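Cada cuenco en su sitio: una tarde en el taller de cocina Kubo

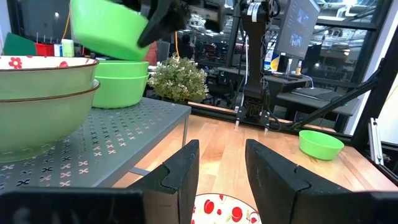 Cuencos de plástico verde y de cerámica en la rejilla metálica de la mesa.

28 de octubre de 2018

La dueña del taller Kubo me recibe con las mangas subidas y me pide que la deje terminar de ordenar. Abrió el local hace nueve años, en una casa de 1974, y dice que la cocina casi no ha cambiado. «La mesa de madera la compramos antes que los fogones», cuenta. «Yo necesitaba primero un lugar donde apoyar las cosas.»

Le pregunto por el pequeño estante de metal gris, con agujeros en forma de equis. «Lo encontré en Protitz, en una tienda que cerraba. Me gusta que tenga patas, porque gano un piso sin hacer obra.» En él guarda los cuencos, metidos unos dentro de otros. Los verdes son para los niños, que vienen a los cursos desde mayo. Los de cerámica, verde claro por fuera y con flores rojas por dentro, son los que más cuida.

«Esos no los mezclo con el plástico», explica. «Si los pongo juntos, alguien tira de uno y caen todos.» También tiene cariño al plato blanco con dibujos rojos, que vino de un mercado en Bromness.

El año pasado pasaron por el taller alrededor de 630 alumnos. Le digo que será mucha vajilla para lavar. «Lavar no me molesta», responde. «Guardar sí, porque cada persona tiene su sistema y yo tengo el mío.»

Los cursos de invierno ya tienen la inscripción abierta.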